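Buston Code (household manipulation)

The Buston Code is a set of good-practice rules for testing robot arms on household tasks in simulation, before any of the same tasks are tried in a real home. It takes its name from Buston, where the first draft was put together over one rather long June, and it is kept up by a small editorial group under Hiu-tung Huang. The code has no legal force, and it doesn't pretend to replace the safety standards that apply to real machines, but a good many teams have come to lean on it as a friendly, readable guide to doing things properly.

Background

The earliest draft grew out of a simple frustration. Two groups, one using the Vako simulator and the other using Bundix, had been comparing results on the same pick-up tasks and could not make their figures agree, however patiently they tried. Each group had its own idea of what a successful grasp was, and each had its own habits about where the arm should begin. Huang gathered the notes from both sides – 183 separate remarks, many of them saying much the same thing in different words – and boiled them down into a short list of rules that both could live with.

Scene rules

Soft furniture gets a chapter to itself, as tables had always had the lion's share of attention and armchairs, sofas and beds very little. An object placed on a seat must be at rest before the trial clock starts, and the arms and back of the chair must be treated as solid for collision purposes, even where the fabric is drawn as soft.

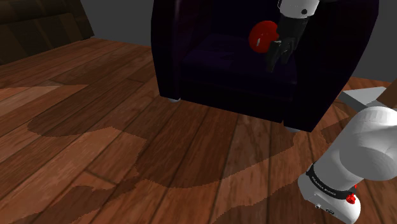 The starting pose of the arm is to be written down in full, together with the position of the base, so that another team can set up the same trial without having to guess. Lighting should be recorded too. Shadows are to be left switched on unless the report says otherwise, and dark upholstery is singled out as a surface on which every team should test at least once, however tempting it may be to choose something paler and easier.

Camera rules

The code asks for at least 2 views in every trial, one fixed in the room and one carried near the gripper. Both must be saved for the whole length of the run, including the stretches when very little of interest can be made out.

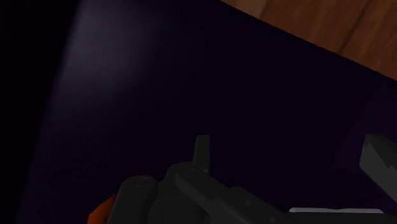 Close views may not be trimmed or brightened before they are stored, though a team is quite welcome to do so afterwards in a copy. The rule was argued over at some length, and the present wording is a compromise first suggested by the Nuttall group, who wanted failed and successful attempts kept on exactly the same footing.

Reporting

A report should give the number of trials attempted as well as the number that succeeded. The reference set that accompanies the code holds 2728 trials, of which 714 involve soft furniture, and teams are encouraged to give their results for that portion separately. Trials stopped by hand are counted as attempts, and the reason for stopping is noted alongside.

See also

Vako
Bundix
Nuttall grasp notes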